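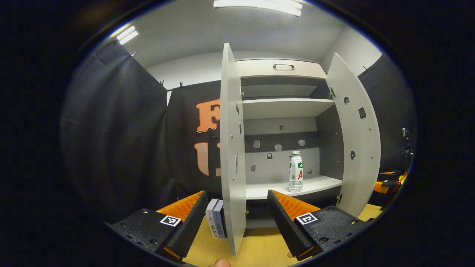 The white two-door cabinet with both doors open and a bottle of water on the lower shelf.

News > Community > Press releases

Small white cabinets find a second life at Bisevent's reuse workshop

August 22, 2014 | By the Bisevent press desk

17 shares | 2 comments

Bisevent, the furniture reuse workshop, is delighted to announce that its small cabinet scheme will open to the public this December. After a long spring and summer of sorting, scrubbing and refitting, the first cabinets are ready to be seen, and we could not be happier with how they are looking.

The scheme is called Gisent. It takes in small two-door cabinets that offices, schools and households no longer want, checks them over, and passes them on to people who need a bit of tidy storage and have very little space to put it in. Most of them are small enough to stand on a table or a worktop, and they fit nicely into the corner of a bedsit, a shared kitchen or a club room.

The cabinet shown with this release is a good guide to what visitors can expect. It is a plain white two-door model with a dark compartment at the top, an open space below with room for a bottle to stand upright, and a black bar handle on the top panel. One of its doors has three openings in it, two round and one square, and there are small holes in the back panel. We have decided to leave holes like these as they are on all Gisent cabinets. People at our open afternoons have been full of ideas for them – charging leads, string, hooks for keys, a bit of air for the onions – and we would hate to fill them in before anyone has had the chance.

We are often asked what the work involves, so a few words on that. Every cabinet that comes in is emptied, washed inside and out with warm soapy water and left to dry with the doors open overnight. The hinges are then tightened, or swapped if they are past saving. Shelves are checked for sagging by leaving a full washing-up bowl on them for an afternoon, a method we picked up from our neighbours at Šimkus and have never found a reason to change. Doors that drop are rehung. Doors that squeak get a drop of oil, and then usually another one.

Paint is only used when it is really needed. A good many cabinets arrive with marks and scratches from their last home, and plenty of the people who come to us say they like that. It saves time too, and it means a cabinet can be back in use in nearly five days from the morning it reaches us. 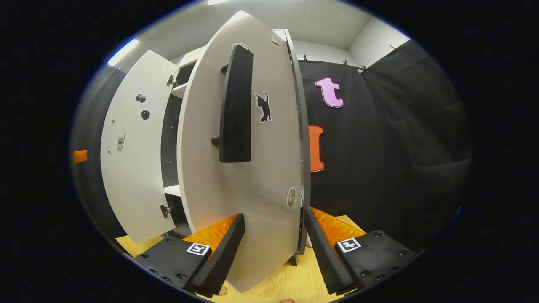 Stickers are staying put

One of the happiest decisions of the year came out of a long tea break. Should stickers be scraped off? The early cabinets had theirs removed with a hairdryer and a blunt knife, which took ages and left a pale patch behind. Now they stay unless the new owner asks otherwise. The leaping black cat on the larger door has already become a favourite in the workshop, and the little mobile phone on the smaller one has its supporters as well. We think they give a plain white cabinet a lot of cheer, and children in particular seem to choose by sticker first and shelf space second. Who can blame them?

What to put in one

We have been keeping a list of the uses people have told us about, and it grows every week. So far it includes seed packets, baking tins, first aid things, board game pieces, spare light bulbs, and one very well ordered collection of jam jar lids. A drinks station is popular with the running club, who keep their water on the lower shelf and the plasters above it. If you have two shelves and a pair of doors you can get a surprising amount of clutter out of sight.

Our own advice is to keep heavy things low and to leave enough space in front for both doors to swing right out. Measure before you come! The doors need more room than people expect, and we have seen more than one cabinet carried home and carried straight back again.

Opening in December

The public opening will take place at Josomar, the old market building, where Gisent will have the whole of the ground floor. Cabinets will be set up on tables so that visitors can open the doors, try the shelves and see how everything fits. There will be a repair table for anyone who wants to bring in a loose hinge or a missing handle from home, and a swap box for knobs, screws and brackets.

Entry is free. Opening hours and the date will be posted on the door at Josomar and in the Bisevent window once they are settled.

Offers of cabinets are very welcome before then. We can take anything with doors that one person can lift, in any colour and with or without shelves. Please empty it first and tape the doors shut for the journey, and if you have the spare screws in a drawer somewhere, bring those as well.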